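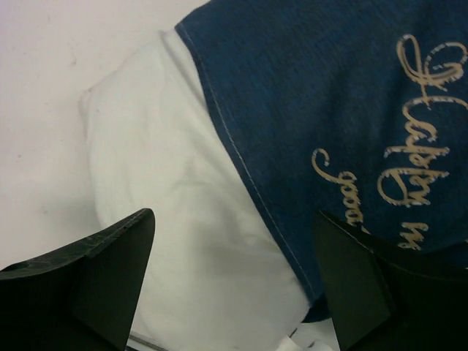 Figure 3. White fabric in soft folds, with gold lettering on blue fabric.

4.2 Lettered textiles kept in the home

The second group of objects in the Tasby survey is made up of textiles that carry words. These include sashes, scarves, table covers, club shirts, ribbons and gift wraps. We treat them apart from plain textiles (Section 4.1) for two reasons. People store them differently, and they talk about them differently when asked why they still have them. Gold lettering (Figure 3) came up often enough in the interviews that we gave it a code of its own.

Of the 88 households that completed both visits, 67 kept at least one lettered textile that was no longer in use. We counted an item as out of use if the person interviewed could not name an occasion in the past year when it had been worn, hung or laid out. This is a stricter rule than the one used in the Michiels inventory, where any item kept in a closed drawer was recorded as out of use. Under the Michiels rule a holiday tablecloth would be counted even if it came out every winter. Several of our households had a cloth of exactly that kind, and it seemed wrong to group it with things that are never touched.

Storage followed the event the item came from more closely than it followed the material. Items from weddings and graduations were usually folded in tissue or a pillowcase and placed high up, on a closet shelf or on top of a wardrobe. Items from sports clubs and workplaces were kept with everyday clothes, often at the bottom of the pile. Gift wraps and ribbons went in kitchen drawers or sewing boxes. When we asked whether the item was valuable, most people said no and then described the care they took of it at some length. One woman kept a lettered sash from a choir festival in Sunilham inside a zipped cushion cover. She had moved house with it four times and had not opened the cover at any of the last three addresses.

The lettering itself affected how people handled the cloth. Those who owned foil-printed items were worried about cracking and avoided folding across the words. Some rolled the cloth around a cardboard tube. Others folded it so that the words faced inward, which they believed would protect the foil, and a smaller group folded it with the words outward so the item could be found quickly. We found no agreement on ironing. People ironed from the back, ironed through a towel, or left the creases alone. Embroidered lettering caused much less concern, and owners of embroidered items were more likely to have machine-washed them.

Interviews also showed a difference between words that name a person and words that name an organization. A textile with a personal name was almost never offered to anyone outside the family. A textile with the name of a club, school or firm could be passed on, but only to someone with a link to it. Former employees of the Letier mill described handing on lettered table covers to younger coworkers at retirement. In 19 households an item was being held for a specific person who had not yet been told about it. We did not ask about this directly, and the number may therefore be low.

The coding of these passages was done by two readers working apart. Tímea Kerekes read all the interviews a second time in May, after the categories had been merged, and changed the code where the speaker's meaning was plain from an earlier part of the visit. Most changes moved a passage from "forgotten" to "kept on purpose." People often opened by saying that they had forgotten an item was there, and later explained in detail why it had been put in that spot.

The full catalog from the survey holds 4000 entries, with lettered textiles filed by type of event first and type of lettering second. Entries in which the words could no longer be read were kept in the catalog but left out of the comparison in Section 4.3. Fading was the usual cause, followed by wear along a fold. Where the owner could recite the missing words, we recorded them in a separate field and did not treat them as part of the object.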